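3.2 Gripper Maintenance and Wrist Camera Check

The cell consists of one arm with a two-finger gripper, a wrist camera, and a table with a marble pattern set close to a wall. It was installed at the Tingate site in August and has since logged 1,509 grasp cycles under the Vellance scheduler. Daily care was split between two operators, O. Tanui and S. Nyaga, who followed the same written procedure and signed the same log.

The fingers are treated as wear parts. Thin, flexible items load the inner edges unevenly, and scuffing near the contact zone was the first change noted in the log. Light scratches were left alone. A finger was replaced only when the operator could feel a ridge with a fingernail or when the two tips no longer met along their full width. Both fingers were always changed as a set, and the width encoder was zeroed again with the new pair fully closed. The closing speed was then held at its lower setting for 200 cycles before normal operation resumed.

The camera housing was wiped with a dry cloth at the start of each shift. Solvent was tried early on and dropped, as it left a haze on the lens cover that took longer to remove than the dust. Cable slack at the wrist was checked by hand with the arm at both ends of its travel - a tight cable shifted the camera bracket enough to spoil the calibration.

After each finger change, the cell was checked against a card holder with translucent plastic sleeves. The sleeves are hard to segment and bend under small side loads, so a poor zero shows up early. Views were taken both with the fingers at the sleeves and with the gripper away from the card holder. 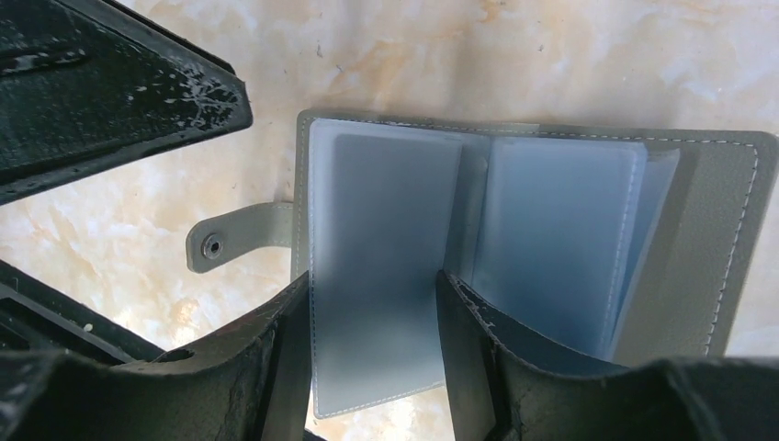
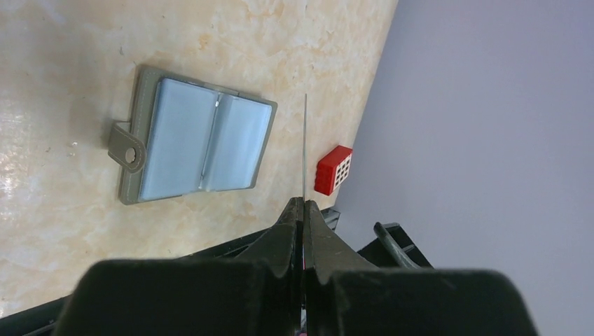
Figure 2. Wrist views of the open card holder. First view: left sleeve stack between the fingers. Second view: fingers nearly closed, with a thin pointed rod extending past the tips and a small red brick on the table.

Glare was the main source of rejected views. The tabletop is pale and reflects the overhead light, and the bright area moves as the wrist turns. Exposure was therefore fixed at the start of a session and not adjusted between poses. Views in which the sleeve edges could not be found by the Lema detector were logged as faults and repeated once. If the second attempt also failed, the operator inspected the lens cover before touching the calibration file.

Over the reporting period the cell ran for up to 680 cycles between finger changes. The Zikell mounting screws were retightened at every change, whether or not they had moved.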